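A wall shelf for boots and helmets

The hall in our apartment is very narrow, and every winter it becomes a small mountain of boots, helmets and wet gloves. In April I decided that I would build something before the next season. I am not a carpenter. I have a hand saw, a cheap drill and a lot of patience, so please read this as a report and not as a lesson.

I bought pine boards from Olari, the lumber yard behind the train station in Vollik. They cut long boards for free up to three times, and after that you pay for each cut. I wanted two levels: boots on the bottom, helmets on top. The bottom level is made from narrow slats with a gap between them, so that the water can fall into a plastic tray. The whole thing is 113 cm wide, because this is the space between the door and the corner. 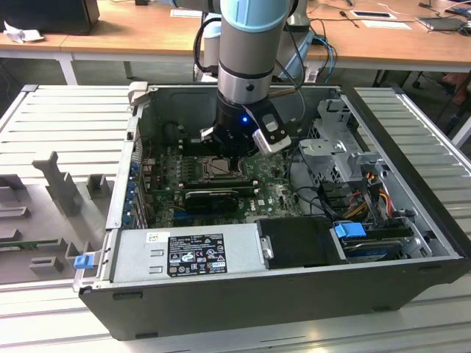 My first mistake was the gap. I made it 13 mm and it looked very nice, but the heel of my daughter's boot went into it and the boot stood crooked. I took out all the screws and started again with the slats closer together. A slatted surface like the white one under the open Dell computer is good for flat and heavy things, but a small boot is another matter. Now I measure the smallest shoe in the house first.

The second mistake was the wall. I thought it was brick, and it was plaster with something soft behind it. The man at the Yensuk hardware store sold me longer anchors, and with these the shelf does not move, even when I pull on it with both hands.

For the finish I used two coats of Zodanent oil. The can of 700 ml was too much, and half of it is still in the basement. The smell stayed for several days — I should have done this part on the balcony. The top board also has a dark spot where I wiped too late. My wife says that a helmet will cover it.

I still have to add hooks for the gloves. I bought six of them, but the screws that came with them are too short for the board.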